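Judville Workshop > Notebooks > Laundry cell > Faults and stops

Print this page | E-mail this page

June 9, 2023
Entry by Veerle Van Loon. Lies Maes on the second station.

Left arm dropped out in the middle of a folding run. Third time on this cell, first time I was standing next to it, so I am writing down everything I can remember before I start taking things apart.

Setup as usual for the Flivdale job: two arms on the front ledge, white basket in the back corner, one garment out on the floor at a time. Right arm picks, left arm holds, both fold. Software is the Hamance build we have had since April with no changes. Gripper current limits are the ones Lies set, same on both sides.

What happened, in order:

Run started fine. The first two pieces were folded and taken off by hand. On the third, the left gripper closed on the cloth and the arm started its lift, then the wrist servo stopped answering. The log says "no reply, ID 3" and then the same line over and over. The controller is supposed to hold position on a lost joint. It did hold the wrist. The shoulder kept going toward its target for a moment and the whole arm swung low across the floor with a servo in the middle of it that was not listening to anyone. I hit the stop. Nothing was struck and neither of us had a hand inside.

Lies read the log back while I kept the power off. Last good reply from ID 3 is at line 886. The shoulder gets 2 more position commands after that. Those should never have gone out. That is the part I care about most, more than the dropout.

We let it sit, powered up again, and ID 3 came back as if nothing had happened. Temperature read normal. Ran the joint through its range with the gripper empty and could not make it fail. Then I took hold of the purple cable on the left arm, where it arcs over the gripper, and moved it gently from side to side. On the second or third push the reply dropped. Let go, and it came back. Did this until I was sure of it.

So the first suspect is the connector at the wrist, or the cable close behind it. The loop on that side stands up high when the arm is folded, and I think it gets pulled when the wrist turns out for the lift. The right arm has its cable wrapped over the wrist and down the links and has never dropped out. That could be luck.

Lies thinks the crimp. I think the cable is too short past the last tie and the plug takes the load. We can both be right.

Pale trousers with the elastic waist, dark pieces still in the basket: 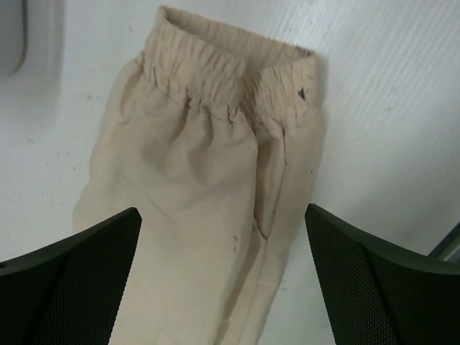
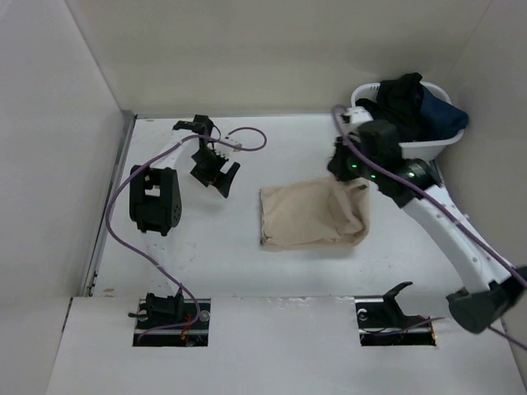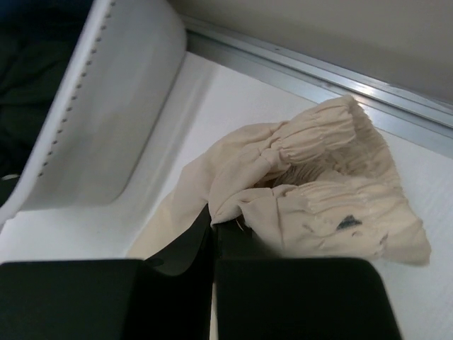 Cloth and grip

I wanted to rule out the garment before blaming the wiring. The elastic waist is the worst thing we have for the grippers. It stretches, the arm pulls, and then it lets go or it does not. If the gripper was stalled against the elastic, the supply could have sagged and taken the servo down with it.

Checked the current trace. Gripper peak was 78 percent of the limit, and it had already come down by the time ID 3 went quiet. Supply voltage is flat through the whole thing. I do not see a sag. Lies asked whether the trace is fast enough to show a short one, and the answer is no. So it is not ruled out, only unlikely. The wiggle test fails with no cloth in the gripper at all, and I give that more weight.

There is a small dark triangular mark on the waistband of the pale pair. Noting it so that nobody puts it down as grease from this stop. I have not compared it with the intake sheet. Lies will.

The shoulder problem

Separate from the cable. The hold rule is written per joint. A joint that stops answering is frozen, and the others carry on until the supervisor loop comes around and sees the flag. On a slow move you would not notice. On a lift you do.

What it should do is freeze the whole arm on the first missed reply, and the other arm too if both have hold of the same piece. I had assumed it did this already. I never tested it with a plug pulled during a move, only at rest, and at rest it looks correct. My mistake.

I called Vogler about the servo side. They say the servo is allowed to miss a reply now and then and that one miss should not be treated as a fault. Fine for them. I would take a few false stops over another swing like this one.

Done today

- Left arm powered down and tagged. Right arm may be jogged at low speed only.
- Log and current trace copied to the Flivdale folder.
- Left wrist plug pulled and looked at under the magnifier. One pin sits slightly lower than the others. Could be from me pulling it.
- Stop button tested again, both stations. Works.

Still to do

- New cable for the left wrist with more slack and a tie on the link, so the plug carries no load. Lies has the crimp tool.
- Keep the old cable. Do not throw it out, I want to flex it on the bench with a meter on it.
- Change the hold rule to whole arm. Then test it by pulling the plug during a slow move, then a faster one, gripper empty, both of us present.
- Same test on the right arm, even though it has not misbehaved.
- Go back through the two earlier dropouts and see whether the shoulder moved after the last reply. We wrote those up as "lost servo, restarted" and left it at that.

No runs with cloth until the hold test has passed on both arms. If anyone needs the cell for something else in the meantime, ask me or Lies first — the tag stays on.

V.

Print this page | E-mail this page

This site uses cookies to keep you signed in. By continuing to browse the notebooks you accept their use.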